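Catalogue > Surfaces and tops > Table tops > Osex 241

Osex 241 table top, pale cream

The Osex 241 is a plain, light-coloured top for games rooms, classrooms and light bench work. It is supplied without legs and fits any Madard or Nijs base with four fixing points. The surface has a low sheen, so small pieces can be read under a ceiling lamp without glare.

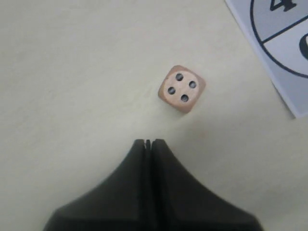
Photo: Agathe Lebrun

Surface
The finish is a hard lacquer, applied in 2 coats and sanded between them. It resists water, tea, pencil and most felt pens. It does not resist acetone, oven cleaner or hot pans. Cups above 85 °C should stand on a mat. Fine scratches can be treated with the Osex repair stick, sold separately. Deep cuts need a new coat over the full top.

Edges and underside
All four edges are rounded by hand after cutting. The underside is sealed but not coloured, and small marks from the clamps are normal. Pilot holes are drilled for the standard base. For other bases, drill from below with a depth stop fitted.

Fitting
Lay the top face down on a blanket. Place the base, line up the holes and start all screws before tightening any of them. Do not use a power driver for the last turn. Check the screws again after a month of use.
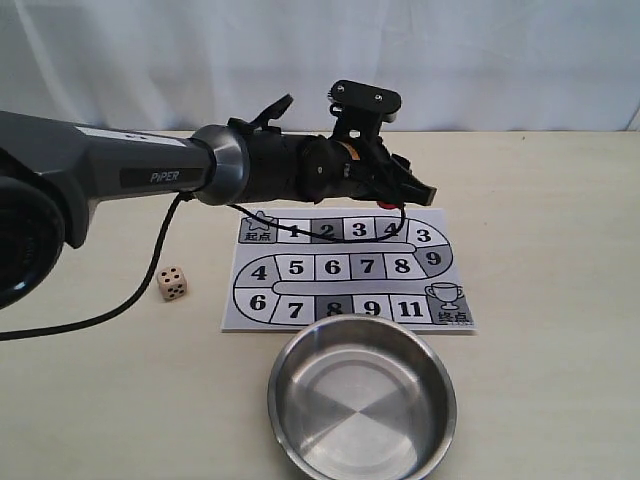
Care
Wipe with a damp cloth and dry at once. Do not use wax or spray polish, as both leave a film that holds dust. Keep the top away from radiators. If it is stored, stand it on its long edge with card at the corners.

Ordering
Part number 3442. Tops are made to order and the workshop closes for stock work in May. Orders placed before noon go into that day's cutting list. Cut-outs for cables are possible; send a drawing with all sizes in millimetres to Hussam Nimri at the Brultside workshop. Tops with cut-outs cannot be returned.

Contact | Copyright Madard | Back to top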